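3. Study ponds and methods

3.1 The ponds

The work was done at two farm ponds, Kimaro and Firkell, which lie on opposite sides of the same low ridge. Both were dug for cattle. Kimaro is still used by cattle, who hold strong opinions about where a sampling station ought to be, and Firkell was fenced long enough ago that willows have come up along its north bank. Neither pond has fish. We confirmed this with baited traps left in overnight, which caught a great many water beetles and one glove.

Kimaro is the shallower of the two. By late summer its margin pulls back and leaves a ring of cracked mud, and the animals living in the last of the water become crowded. Firkell keeps its level better, helped by a seep on the uphill side, and has a thick belt of cattail that makes wading slow and dignity difficult. We chose the pair for this contrast in cover. Backswimmers (Notonecta) hunt by hanging upside down at the surface and waiting for something to struggle, and we wanted to know whether they place themselves differently when the surface is broken up by stems.

Earlier work on backswimmers in tubs gives the impression that they spread themselves out evenly, like guests at a dull party. Tubs, however, have no cattails, no cows and no wind to speak of. We expected that in a real pond the animals would bunch along edges of cover, and that the bunching would be stronger in the larger, older individuals, who eat the younger ones when other food runs short.

3.2 Surface surveys

Each pond was divided into 16 stations. Stations were marked with cane poles, set so that half stood in open water and half stood within an arm's length of emergent plants. At Kimaro the poles had to be replaced so often that we began cutting spares in bulk. The cows did not eat them. They rubbed on them.

A survey consisted of one observer standing still at the station for six minutes before counting anything. This waiting period matters more than it sounds. Backswimmers dive at the first shadow and come back up by ones and twos, and a count begun too soon is mostly a count of how clumsy the observer was on arrival. After the wait, all backswimmers at the surface inside a floating square of plastic tubing were counted and sorted by eye into small, medium and large.
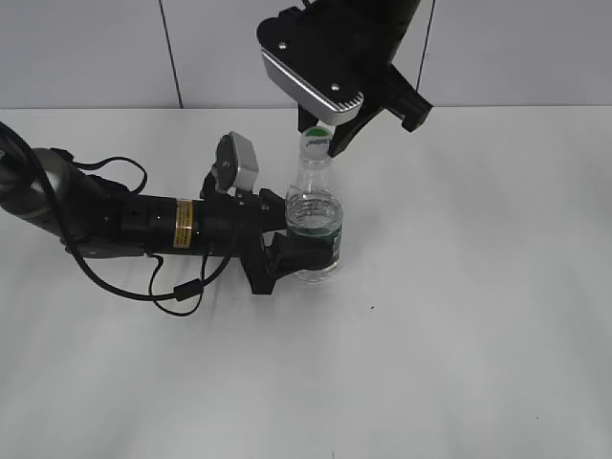
Counts were made in the early morning and again in the last hours of light. We dropped the midday surveys after the first week in June, when glare off the water made it impossible to tell a resting backswimmer from a willow bud. The midday counts from that week were kept in a separate table and play no part in the results.

Two of us did all the surveys. Herrera took Kimaro on odd-numbered rounds and Firkell on even ones, and Mussa did the reverse, so that any habit of seeing too many or too few would be shared fairly between the ponds. We compared ourselves on a set of joint counts before the season. Agreement was good for large and medium animals. For the small ones it was poor, and we have treated that size class with the caution it deserves throughout Section 4.

3.3 Cover and wind

Plant cover at each station was scored from zero to four, where zero meant open water and four meant that the floating square could barely be made to lie flat. Scores were taken again whenever the plants had plainly changed, as they did at Firkell after a hard storm flattened part of the cattail belt. We did not try to separate living stems from dead ones. To a backswimmer looking up from below, we suspect, a stem is a stem.

Wind was noted on a four-step scale based on the look of the water, from glassy to chopped. We had also hoped to use the small Grurketti wind gauges that had served well on an earlier project at a lake. They were mounted on the pole tops at Kimaro. See the remarks on cows, above. The records that survived agree well enough with the four-step scale that we felt no great loss in relying on it alone.

3.4 Drop tests

To see how fast animals found food in each kind of cover, we dropped freeze-killed fruit flies onto the water at the center of the square and timed the first strike. A dead fly makes no ripples, and backswimmers find their prey mostly by ripples, so each fly was tied to a hair and twitched by hand. The twitching was done to a metronome clipped to the observer's collar. It is a strange way to spend an evening and drew comment from the landowner.

In all, 233 drop tests were completed. A test was called off if no strike came within two minutes, if a water strider got there first, or if the hair broke. Water striders got there first quite often. We had thought of them as background, and they seem to have thought the same of us.

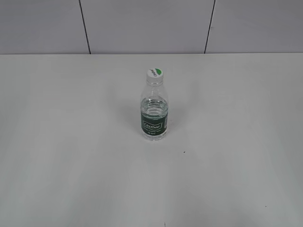
Figure 1. A clear plastic water bottle on a white table.

Tests ended early by striders were left out of the strike-time analysis, but they were not thrown away. They were used to build a rough index of competition at each station, simply the share of flies lost to striders. The index was highest at open-water stations in Firkell, out past the cattails, where striders gathered in loose rafts on still evenings and scattered when the wind got up.

3.5 Handling of animals

No backswimmers were removed from the ponds except for a small number taken for measurement. These were netted, placed in a tray of pond water, measured from head to wing tip against a printed scale, and let go at the station where they had been caught. People new to the genus should know that it bites, and that the bite is often compared to a bee sting. Having now been bitten through two brands of field glove, we would say the bee comes out of the comparison rather well.

Measured animals were used only to check the by-eye size classes. The line between medium and large held up. The line between small and medium wandered over the season as the young molted through their stages, and we shifted it once, at the start of the eighth round, to follow them. All counts before the shift were left as they were.

3.6 Analysis

Counts at each station were summed within a round and modeled against cover score, wind step, time of day and pond, with station treated as a grouping factor. The full set held roughly 613 usable station counts once the rounds lost to lightning and livestock had been taken out. Models were fitted in the Wotico package using its default settings, with one change: we turned off automatic removal of extreme values. Backswimmers do sometimes turn up in absurd numbers at one pole and nowhere else, and this was the very thing we had gone out to look at.

Strike times were handled separately. Because a test could run its full two minutes with no strike, these were treated as waiting times with a known upper limit. We fitted them against cover score and the count of large animals in the square just before the drop. Wind was left out here, as all drop tests were done on water scored glassy or nearly so.

4. Results

4.1 Where the animals were

Backswimmers were bunched at both ponds, and the bunching followed cover, though in a less tidy way than we had predicted. Large animals were most common at middle cover scores, along the ragged outer edge of the plants, and became scarce again in the densest stands. Medium animals showed the same hump, shifted toward thicker cover. Small animals were found nearly everywhere in low numbers, except at stations where large ones had gathered. Given how badly we agreed with each other on small animals, we make less of this than we would like to.

The pattern was stronger at Firkell. At Kimaro the effect of cover faded as the season went on, and by the final rounds it was gone. Much of the cover had gone too, some of it trampled and the rest left standing on dry mud, and the animals that remained had little choice in the matter.

Wind pushed animals toward cover at both ponds. On chopped water, open stations were close to empty. Whether the animals had moved or were sitting below the surface out of sight cannot be settled from counts made from above, and we spent longer arguing over this than the data can repay.

4.2 Strike times

Flies were struck soonest at middle cover scores, where large animals were thickest. Once the number of large animals was taken into account, however, cover made strikes slower. Stems appear to damp or scatter the ripples, so that a hunter deep in the cattails has more shelter and worse news. At the densest stations many tests ran out with no strike at all, including several in which a large backswimmer hung in plain view a hand's width from the fly and did nothing about it.

Time of day had no clear effect on strike times. Evening tests were a little faster at Firkell and a little slower at Kimaro, and neither difference stood up when station was included in the model.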